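Wondell Household Center Opens Table Setting Room for Fall Term

Oct 20, 2021

The Wondell Household Center has opened a table setting room on the ground floor of its Qin Street building. The room will be used for the fall term of the center's home skills program, which offers free instruction in meal preparation, kitchen organization and the care of everyday household goods.

Work on the room began in September, after the close of the summer session. The space had served as storage for folding chairs and printed materials. It has been repainted, fitted with new lighting and provided with shelving along the interior wall. The cost of the work, including furnishings, was $3,572. The full amount was paid from the center's program budget, and no fees have been added for residents who enroll.

The fall term consists of 20 sessions. Each session lasts two hours and is open to adults and to children age eight and older who attend with a parent or guardian. Enrollment for the term stands at 206, the highest figure recorded since the program moved to Qin Street. Residents who have not yet enrolled may place their names on the waiting list at the front desk or by telephone during office hours.

Instruction in the new room is devoted to the simple place setting. Participants begin with the items used at an ordinary breakfast or a light lunch and learn where each belongs, how far it should stand from the edge of the table, and in what order the pieces are best laid out and cleared. Later sessions cover family dinners, serving dishes and the setting of a table for guests.

The center has chosen plain, inexpensive tableware for the course. Trays, bowls and spoons were purchased through Ornier, a regional supplier of household goods, and additional pieces were donated by Gitora, which operates a housewares store two blocks from the center. Program staff asked both firms for items of the kind that families are likely to have at home. Formal china and glassware will not be used during the fall term.

Several of the settings were planned with younger participants in mind. One uses a cream-colored plastic tray with a line drawing of a rabbit and the word "Rabbit" printed on it, together with a pale green bowl and a white spoon. A green, lime-shaped piece is placed on the tray as well. In this setting the bowl stands directly on the table, beside the tray, and the spoon is brought to the side of the bowl.

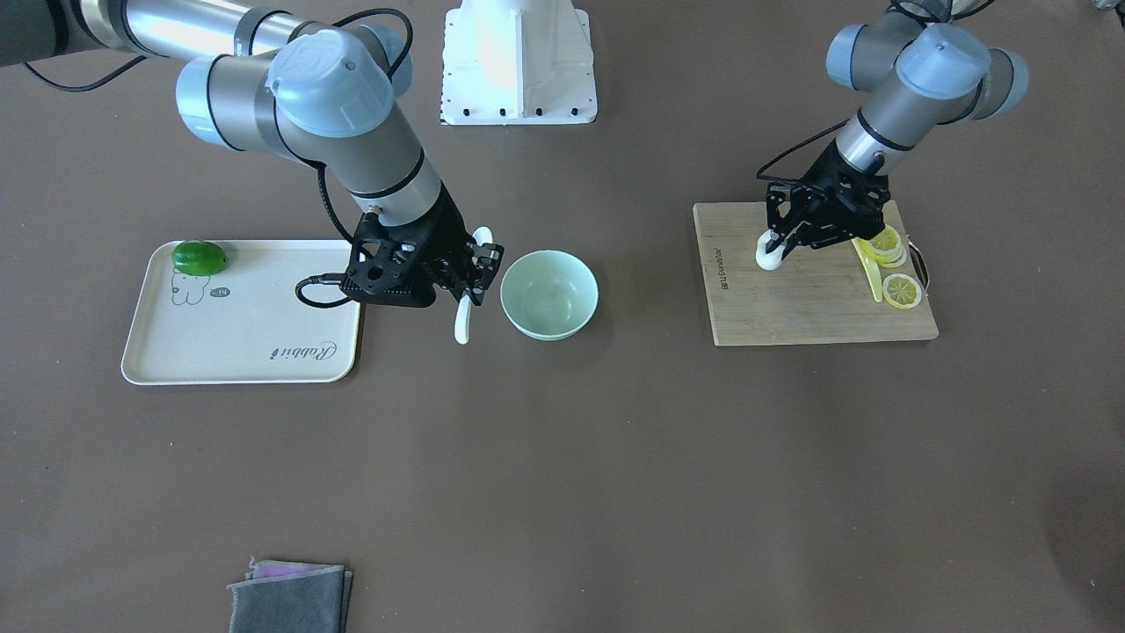

Children are asked to set the bowl down first and to leave enough space around it for a hand to pass on either side. The tray is then moved into position, and the spoon is added last. Instructors have found that young participants who follow a fixed order need fewer reminders by the second session, and the same order is used when the table is cleared.

Families will receive a printed sheet that lists the steps for each setting. The sheets may be taken home, and extra copies are kept in the rack near the entrance. A large-print edition is available on request.

All tableware is washed by participants at the end of each session and returned to the shelves. Residents who wish to donate bowls, trays or flatware in good condition may leave them at the front desk on any weekday. The center is not able to accept chipped pieces, knives or electrical appliances.

The room will also be available to neighborhood groups on evenings when no session is scheduled. Requests should be submitted in writing at least two weeks before the date desired. Groups using the room are responsible for wiping down the table and returning all items to their places before leaving.

A schedule for the winter term will be posted at the Qin Street building and on the center's website when the fall sessions have ended.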